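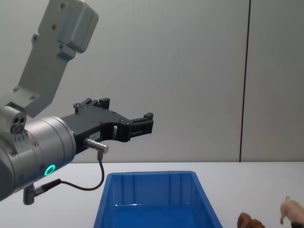 # Sturum: posted mortgage rates, week by week

Print this page | E-mail this page

23/05/2025
By the Sturum maintainer

Hi! Sturum is a little collection of posted mortgage rates from three lenders (Pestton, Wallner and Nenden), put into plain CSV files so you can open them in whatever you like. I started it when my own mortgage was coming up for renewal and I got sick of flipping between browser tabs trying to remember what the five-year fixed had been the month before. It grew from there, as these things do.

## What's in it

There are 2333 rows in the main file, `rates.csv`. Each row is one posted rate, for one lender and one term, on one collection day. The columns:

- `day` – the day I read the rate off the lender's page
- `lender` – `pestton`, `wallner` or `nenden`, always lower case
- `term` – in months, so a five-year term is 60
- `kind` – `fixed` or `variable`
- `posted` – the headline rate, as a per cent
- `special` – the advertised discount rate, if there was one, otherwise blank
- `note` – my own scribbles, not tidy at all

Of those rows, 1751 are fixed and the rest are variable. The variable side is thinner because Nenden didn't post a variable rate for a long stretch, and I didn't want to guess at one from their prime rate. If you need that gap filled you'll have to do it yourself, and please tell people that you did!

There's also `changes.csv`, a much smaller file that only has a line when a lender moved a rate. Most people will probably want that one. It's the file I use for charts (a step chart looks right, a smooth line will fib to you about the days in between).

## How the rates get collected

By hand, mostly. I did write a scraper for Wallner and it worked nicely until they redid their website, and then it spent a while cheerfully recording the phone number as a rate. I've taken those rows out. Now I read the pages over breakfast and type the numbers in, and a short script checks that nothing has jumped by a silly amount. When it complains I go back and look again before saving.

Sometimes I miss a week. Missing weeks are just missing, I haven't copied the old number forward. The version before this one did copy them forward and it made the rates look a lot steadier than they were. 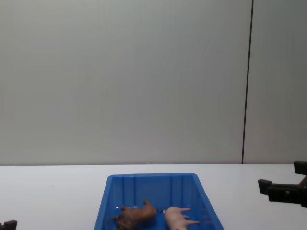
## Things to watch for

Posted rates aren't what most people pay. You ring up, you haggle, you mention the other bank, and you come away with something lower. So please don't use the `posted` column to work out what households are spending on interest. It's good for seeing when a lender moved and who went first, and that's what I'd stick to.

The `special` column is messier than it looks. Pestton will put a special on for new customers only, then switch it to everybody without changing the wording much. I've put "new only" in `note` where I noticed. I'm sure I didn't always notice.

Semi-annual compounding is assumed for the fixed rates and monthly for the variable ones. That matters if you're comparing the two, and I've been caught by it myself (twice, grr). The script `same_basis.py` turns everything into an effective yearly rate for you.

68 rows have a question mark at the start of `note`. Those are ones where the page said one thing at the top and another in the fine print. I recorded the top number. Drop them if you're fussy, it won't change the overall shape much.

## Running the scripts

You need a fairly recent Python and nothing else. From the main folder:

 python check_rates.py
 python same_basis.py rates.csv > rates_effective.csv

The first one prints anything odd and otherwise stays quiet. The second takes no time at all.

## Using and fixing it

Use it for whatever you want, a mention of Sturum would be lovely. I haven't asked the lenders to check any of this, so when a number really matters (you're signing something!) go and get it from them directly.

If you find a mistake, open an issue with the day, the lender and the term, and a saved copy of the page if you've got one. I try to answer within 15 days, a bit slower in May when my work gets busy. I'd especially love old Nenden rate sheets if anyone has some in a drawer. Scans are fine, even crooked ones.

Print this page | E-mail this page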